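Home News Interviews Trade Archive Contact

October
By Mirjam Martens

Candela Pastor has spent most of her working life specifying stone, and much of the interview concerned surfaces that are not stone. She manages finishes at Lukance, a small firm that supplies countertops and wall panels to hotels and clinics.

The difficulty with veined marble, she said, is repetition. "A quarried slab does not repeat. A printed one does, and the eye finds the repeat faster than clients expect." Lukance now asks its suppliers for a pattern length of at least 152 centimeters before it will quote on a run longer than one counter.

Her second concern is color. Cream grounds with dark red or brown veining are requested more often than gray ones, and they are harder to match between batches. "The cream moves toward yellow or toward pink. The vein hides some of it. At a joint you see all of it."

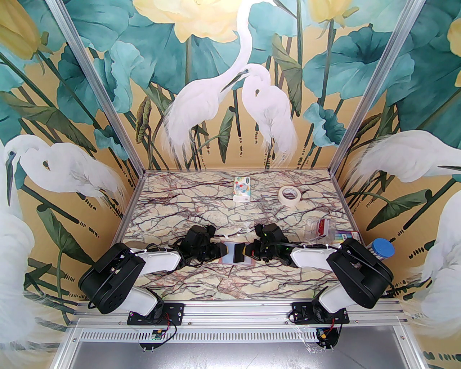
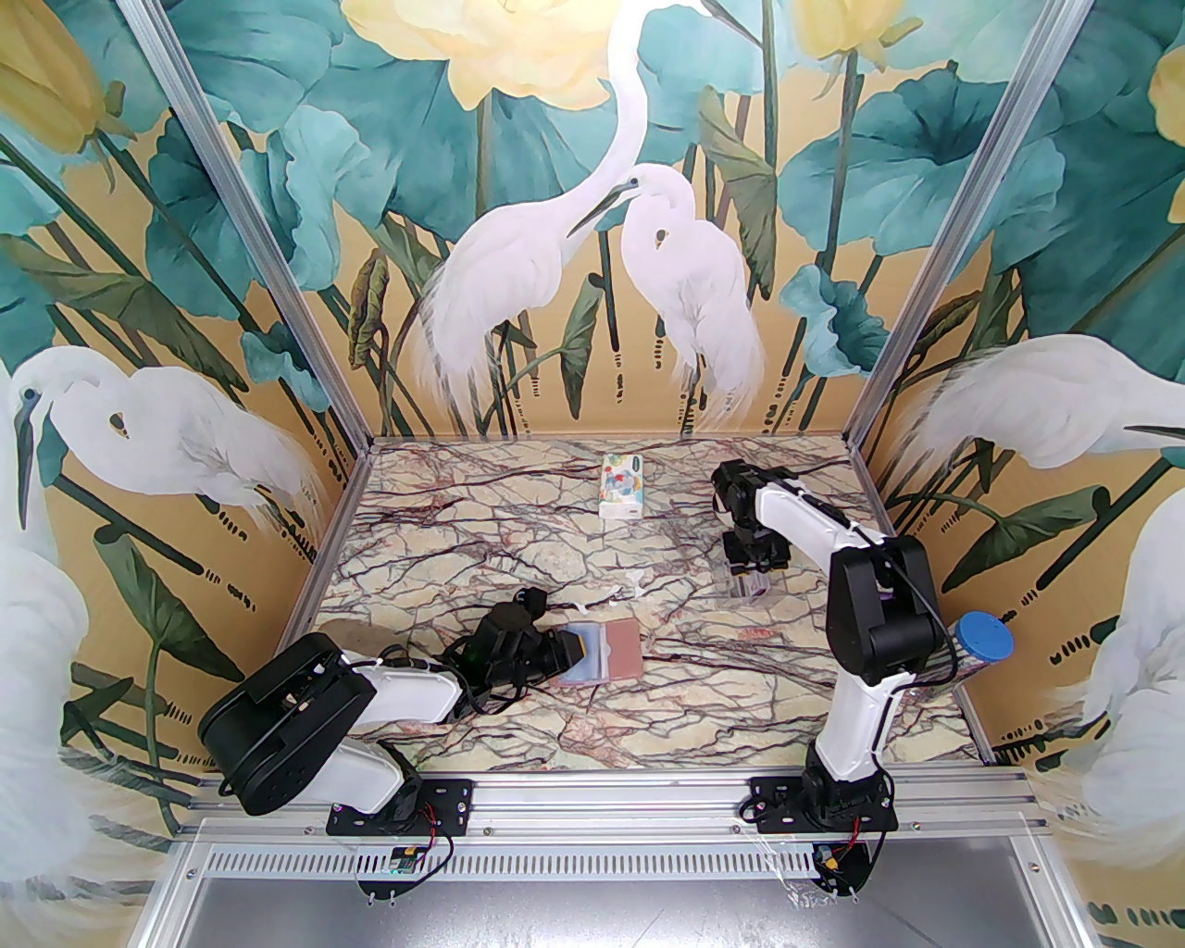
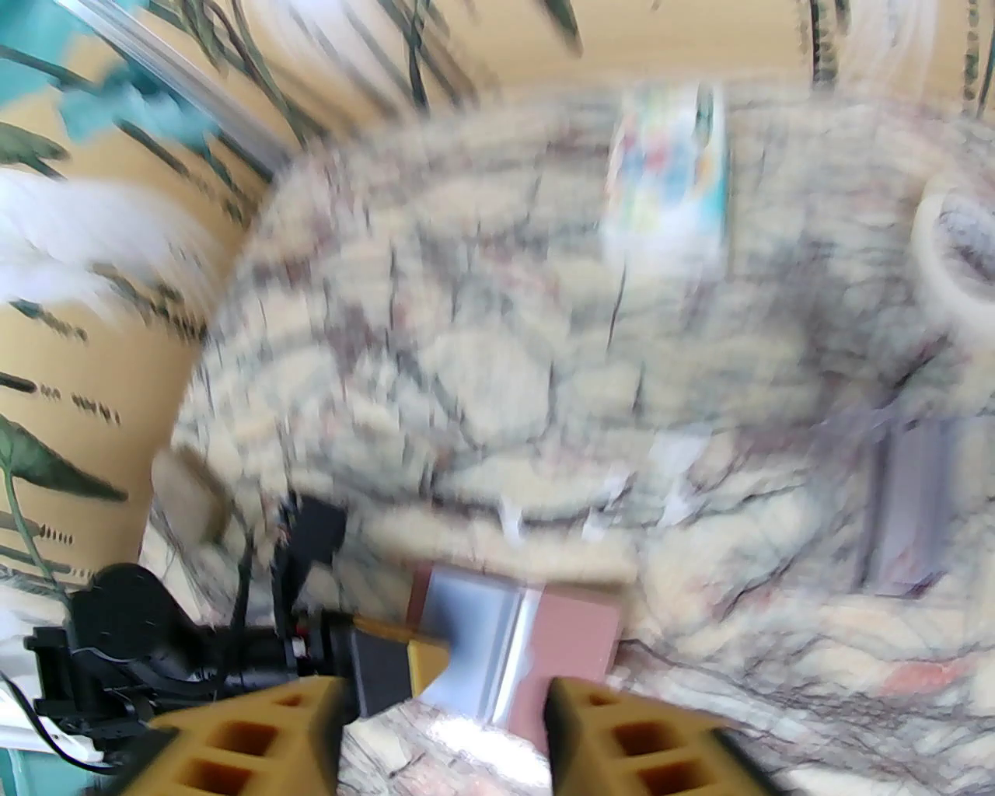
Cream marble pattern with maroon veining.

Pastor keeps 25 reference samples, each labeled with the batch and the lamp it was approved under. Approval under a single lamp is the most common error she sees. A panel signed off in a bright warehouse can look dull in a corridor with warm lighting, and the contract rarely says which condition counts.

On cost she was brief. Printed surfaces can save up to 170 dollars per square meter against natural stone, but the figure excludes edges. "An edge is where the print stops. You miter it, you cap it, or you leave it visible. The first is slow and the last gets rejected."

Her colleague Eusebio Cuesta, who handles installation, disagrees on mitering. He prefers a solid cap in the ground color and says it survives cleaning carts better. Pastor accepts this for clinics and refuses it for hotel lobbies.

Lukance is revising its sample sheet. The new version will list two lighting conditions and the pattern length on the front. "Installers read the front," Pastor said. The adhesive data will stay on the back.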